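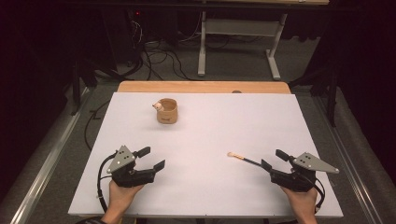 Dela Ayaaba
@delaontheturf

OK the program for the Plellgate groundskeeping days is finally up and I have been reading it on my phone since breakfast. Thread, because I have too many thoughts for one post!

Dela Ayaaba
08/12/2022
First, the thing I'm most excited about: a full session on overseeding worn goal mouths in cool weather. We did ours in October and I'm still not sure we went early enough. Germination was great on the east end and patchy on the west, same seed, same rate, same day.

Dela Ayaaba
It's run by the crew from Ankrah who look after 6 school fields with one tractor between them. If you've ever had to share a tractor you know how much planning that takes. I want to see their calendar more than anything else in the building.

Dela Ayaaba
Then there's the mower demo. Paria is bringing the new battery cylinder mower and they're letting people walk it up and down a real strip outside (weather allowing, bring boots). I tried the older one last spring and loved how quiet it was - I could hear the lapwings on the next field while I was cutting!

Dela Ayaaba
What I want to know is how it does on a long day. We've got a little over two acres of fine turf and I usually finish with sore arms and an empty tank. If it gets through 90 minutes on damp grass I'll be very happy. Will report back.

Dela Ayaaba
Booth 123 is Bimadent, for anyone who asked me about the aerator tines. They're the ones with the hollow set that fits older machines. I've had mine for two seasons and they're wearing evenly so far. Take your mounting measurements with you, there are two sizes and they look the same on the shelf.

Dela Ayaaba
Also a soil clinic! You bring a core in a bag and they'll talk you through the layers. Label it. Last time I took three along and mixed up two of them in the parking lot.

Dela Ayaaba
Practical stuff: doors at eight, parking is on the gravel side, and the line marking talk has moved to the small hall so get there early. I missed it last year standing in line for a sandwich.

Dela Ayaaba
Someone asked how big it is. The organizers say 2666 people came through last time over both days. It never felt crowded to me except at lunch.

Dela Ayaaba
If you look after a village green or a school field on your own, please come say hi. I learned more about thatch from a guy in the coffee line than from any book I own - I'm in the green hat, probably near the mowers.

Dela Ayaaba
Oh and the irrigation panel is day two, not day one. The first PDF had it wrong.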